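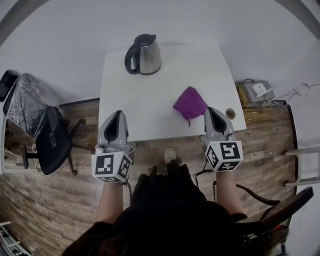

Break Room and Kitchenette Safety Walk: the Riis Building Checklist, With My Comments

I love a good walk-through. Give me a clipboard, a flashlight and a quiet floor at 7 in the morning and I'm happy! This is the list we use for the shared break rooms at Riis, plus the notes I've scribbled next to it over the last couple of years. Take it, change it, cross things out. Small kitchens get skipped in most building inspections, and they have heat, water, cords and tired people all in one spot.

We do the full list every February and a short version (the items marked with a star) once a month. The full one takes 29 minutes per room if you don't stop to chat. I always stop to chat.

SECTION A: KETTLES, COFFEE MAKERS AND OTHER HOT THINGS

A1.* Kettle lid closes all the way and stays closed when tipped.
Comment: Do this one cold and empty. A loose lid is the fault I find most, and people get so used to holding it down with a thumb that they stop noticing. If it pops open, tag it and take it out of the room the same day.

A2.* Handle is tight, with no cracks or wobble.
Comment: Give it a proper wiggle. Steel kettles last for ages, but the handle joint takes all the strain.

A3. Kettle shuts itself off after boiling.
Comment: Fill to the minimum line and stay with it. It should click off within a few seconds of a rolling boil. Write down the result even when it passes, so next year's person has something to compare.

A4. Scale inside is light or none.
Comment: Our water is hard, so this is a real one for us. White vinegar and water, half and half, leave it an hour, rinse it twice. So satisfying. Put a note on the kettle while it soaks or somebody will make tea with it.

A5.* Base and plug are dry and clean, no brown marks on the prongs.
Comment: Brown marks mean heat. Stop using that plug AND that outlet until an electrician has looked at both.

A6. Coffee maker hot plate turns off on its own timer.
Comment: The old Lellix on the third floor has no timer at all. We put it on a plug-in one, which works fine as long as it gets reset after a power cut.

SECTION B: POWER

B1.* Nothing that makes heat is plugged into a power strip.
Comment: If you only do one item on this whole page, do this one. Kettles, toasters, space heaters and microwaves go straight into the wall. Add up the watts on one circuit and you may be surprised. In the Kasel wing I got to 3080 with just the kettle, the toaster and the little microwave going, all on one breaker. We moved the toaster across the room and the tripping stopped.

B2. Outlets near the sink have GFCI protection, and the test button works.
Comment: Press test, check that the power drops, press reset. I carry a cheap night light for this so I don't have to guess.

B3.* Cords don't hang over the front of a table or counter.
Comment: A hanging cord gets caught on a bag strap or a chair arm, and down comes the hot water. Use the cable hole if the table has one, and check the rim for sharp spots while you're there. Run a fingertip along it, slowly.

B4. Cords aren't pinched behind furniture.
Comment: Yes, you have to pull the fridge out. Bring a dustpan.

SECTION C: TABLES AND WORK SURFACES

C1.* Table doesn't rock.
Comment: Lean on each corner with both hands. Most tables have screw feet, so this is a thirty-second fix and it feels great.

C2. Hot items sit well back from the edge where people stand.
Comment: The far side against the wall is best if people can reach it without stretching over something. In rooms where visitors bring kids, I'm strict about it.

C3.* Cloths and towels are kept away from anything that heats up.
Comment: Hooks! Put up hooks! We added them in every room and the wadded-up dish towel beside the toaster pretty much disappeared. Check loose strings and hanging loops too, as they can get into a toaster slot.

C4. Surface is wiped down, no sticky patches or standing water.
Comment: Light-colored tops are a gift here, you see every spill. On dark ones shine the flashlight sideways.

SECTION D: FLOOR AND WAY OUT

D1.* Floor is dry and the mat lies flat.
Comment: Curled mat corners go in the trash. I have tried tape, I have tried weights, and I have given up on both.

D2.* Door opens fully, with nothing stored behind it.
Comment: Water bottles for the cooler always end up there. Find them a real home or they'll be back next month.

D3. Fire extinguisher is on its bracket, pin in, needle in the green.
Comment: Also look at the path to it. Ours at Brelunlow was in perfect condition behind a stack of folding chairs.

D4. Smoke or heat detector is in place and uncovered.
Comment: Look for plastic caps left on after painting. I've found 2 so far.

SECTION E: FIRST AID AND SIGNS

E1. Burn care items are in the kit and in date.
Comment: Gel dressings get used and don't get replaced. Keep a spare box downstairs.

E2.* The poster says to cool a burn under cool running water, and the tap can be reached.
Comment: We say twenty minutes. No ice, no butter. Make sure the sink isn't full of mugs!

E3. The number for the building desk is posted and correct.
Comment: Ours is extension 2423. Call it from the room while you're standing there. One of our signs still had the old number, and it had been up through three inspections, including two of mine.

HOW WE RECORD IT

Pass, Fix Today or Remove. I dropped the old 1 to 5 scores because everything got a 3. Anything marked Remove leaves the room with me, with a tag on it saying what's wrong. Write the comment in full words so the next person can read it. Then go and put the kettle on, assuming it passed.

Comments (4)

toastrack_7
We don't have GFCI at our sink, it's an older building. Is that an automatic fail on yours?

Reply from the author
I'd mark it Fix Today and unplug whatever is closest to the water until the electrician comes. Rules vary by place and by age of building, so ask your local inspector as well.

breakroomhero
Used this on our floor yesterday. Failed A1, B1 and D2, all in the same room. The hooks are ordered.

mapleandmop
Could you add fridge temperature? We keep ours at 37 F and check it with the monthly items.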